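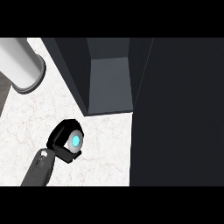
So we finally have to pick a floor for the downstairs bath and I'm losing my mind. I've wanted marble since before we bought the house. My husband wants the Oravec porcelain because it was on sale and he's done. What I'm after is a white like the one up top, with those thin reddish-brown and gray veins wandering all over. The room is 90 square feet and we have three kids. Talk me out of it or into it?

grout_and_about
Joined June
Into it! We put honed marble in our hall bath 12 years ago and I still love it. It has etched, sure — mostly by the sink where somebody left a lemon cleaner sitting — but it's a floor, you walk on it. Seal it and move on.

TileWidow
Gonna disagree with grout. Ours looked tired after one winter. I used the Clarow sealer like the shop told me and still got a rust ring from a shaving cream can. Three kids and marble, no thank you.

grout_and_about
Did you wipe up the extra sealer before it dried? Skipping that leaves a haze and then everybody blames the stone.

TileWidow
Yes, I wiped it. I can read a label lol

pinebluff103
Whichever way you go, ask to see full tiles laid out on the showroom floor. The sample chip from Grirden had hardly any veining and the boxes we got were super busy. I ended up sending half back and paying the freight, still mad.

OP
Ugh, ok. The Skerkus place across town lets you borrow full tiles so I'll grab a couple and let the kids at them. Does honed hide etching better than polished?

grout_and_about
Way better. Go honed.

TileWidow
On that part we agree.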